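4.2 Does towel reuse save as much as hotels say it does?

The card on the bathroom shelf is by now a fixture of the mid-priced hotel. It asks the guest to hang up a towel if it can be used again and to drop it on the floor if it cannot, and it promises that water will be saved. Most of the trade literature takes the promise at face value. We are less sure. The savings usually quoted are worked out from the number of cards placed in rooms, or from what guests say they did when asked at checkout, and neither of these is a measure of laundry.

Our own figures come from the linen records of three small hotels in Astville, which we refer to by their trading names, Zarska, Koma and Salazar. Each sends its towels to an outside laundry and pays by the piece, so the number of towels leaving the building is recorded for billing and does not depend on anybody's good intentions. The records cover 1,000 room nights. Three of these had to be dropped because the laundry slips could not be read, which left 997.

In 363 of the remaining room nights, no bath towel was sent out on the morning after the stay. At first sight that is a respectable result, and a hotel wishing to advertise its reuse program could stop there. The trouble is that a towel can stay out of the laundry for reasons that have nothing to do with the card. A guest may have showered at the gym, or used only the hand towel, or left before the room was made up. The slips do not separate these cases from true reuse, and we have found no published study whose method would separate them either. We therefore treat 363 as an upper limit. Earlier authors working with similar records have tended to treat such a number as the result itself.

A second problem concerns where the towel is left. The card assumes two places, the rail and the floor. Housekeeping staff at Koma told us that many towels turn up in neither, and that the rule for these was never written down. A towel on a chair or on the bed was sent out by some staff and left alone by others. At Zarska the printed instructions said that anything not on the rail should be changed, yet the slips for July suggest that the instruction was followed only when there was time.

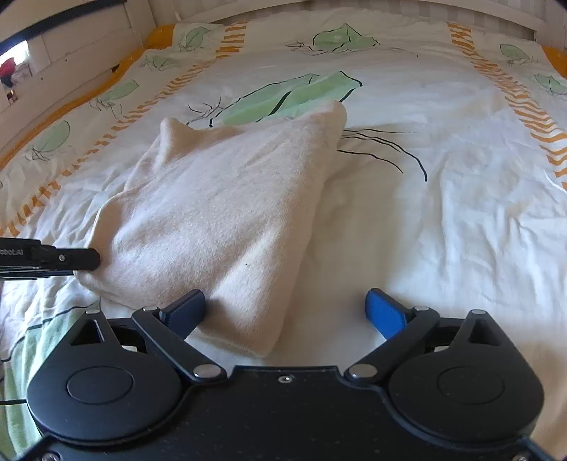 Figure 5. A folded cream-colored towel on a bed. The terry surface shows fine pilling and a few small dark specks.

Folding makes the matter worse. A folded towel may be unused, or it may have been used and then folded by a tidy guest, and a housekeeper with a full floor to finish has little means of telling the two apart. Salazar dealt with this by washing every towel found outside the bathroom, folded or otherwise. Its reuse rate fell as a result, though the behavior of its guests may not have changed at all. Any comparison between hotels that ignores such rules is, in our view, close to worthless.

Wear is the third issue, and the one most often left out. It is commonly claimed that fewer washes mean a longer life for the towel and so fewer replacements. This may be true in principle. But none of the three hotels replaced towels on the basis of wash counts. They were withdrawn when someone judged that they looked poor, and pilling or marks on the cloth were enough to condemn a towel that would still dry a person perfectly well. Under such a policy the link between washing less and buying less is a guess, and a saving in purchases should not be added to the saving in water unless it has been shown separately. We did not find it in the purchase ledgers, although these were kept loosely and we would not lean on them too hard.

None of this shows that reuse cards have no effect. It shows that the records usually offered as proof cannot carry the claim. A fair test would need a period without cards in the same rooms, a fixed rule for towels found away from the rail, and billing slips for both periods. Koma was willing to remove its cards for a time, and the results of that trial are given in Section 4.3.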